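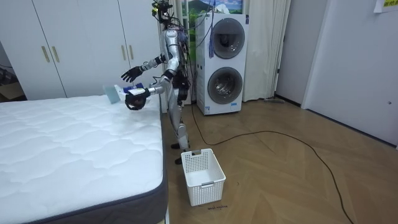
What has the grant been spent on so far?

Mostly on beds, and on the bits and pieces that make a bed usable by someone who has just arrived with a suitcase and not much else. The larger share went on mattresses, and the rest on linen, laundry baskets and the freight that gets it all to the door.

Dear Stellan,

Thank you for your patience with this one. It was meant to reach you a little earlier, but we wanted the second delivery in before we wrote, and the second delivery had its own ideas about timing. So, April 2024 it is, and I'm pleased to say there is a fair bit to tell you.

When you and I first talked about the Hatero rooms, the plan was a modest one: replace the worst of the old bedding and see how far the money went. It has gone further than I expected. Of the $4000 set aside for mattresses and baskets, we have $200 left, and I would like to keep that for mattress protectors if you are agreeable. The protectors we had budgeted for turned out too shallow for the new mattresses and slid off at the corners, which was maddening for everyone who tried to make a bed with them.

The mattresses themselves are lovely. They have a white quilted top with a wavy pattern stitched through it, and a dark grey fabric band down the sides, and I can't tell you what a difference that grey has made to my peace of mind! The old ones were cream all over and showed every scuff from the hallway. Against the pale herringbone floor they look very smart, too, and I think the rooms feel more like somebody's home than they did.

We also settled the laundry basket question, which had been going back and forth for longer than I care to admit. Þórarinn was keen on fabric hampers – he had seen some nice ones – but in the end we went with plain white plastic, open at the top, with a grid of holes in the sides and a handle cut into each end. They rinse out in a minute and they're easy to carry down to the machines. The basket lives on the floor beside the bed, and linen gets stripped straight into it on changeover day.

Not everything has gone to plan. Pallix delivered 2 of the mattresses in the wrong size and took around 30 days to swap them, so the back rooms were out of use for longer than we'd promised you. The freight on the exchange was covered, I'm glad to say. The wardrobes from Vasiliu are in and standing straight, though a couple of the doors still want adjusting.

Between now and August we'd like to finish the linen order, sort the protectors, and write up a one-page changeover guide so that new helpers aren't relying on Þórarinn's memory (excellent as it is). Gretar has quoted for the sheets and I'll forward the figures separately.

Do come and see the rooms when you're next down our way – the kettle is always on.

With warm thanks from all of us at Hatero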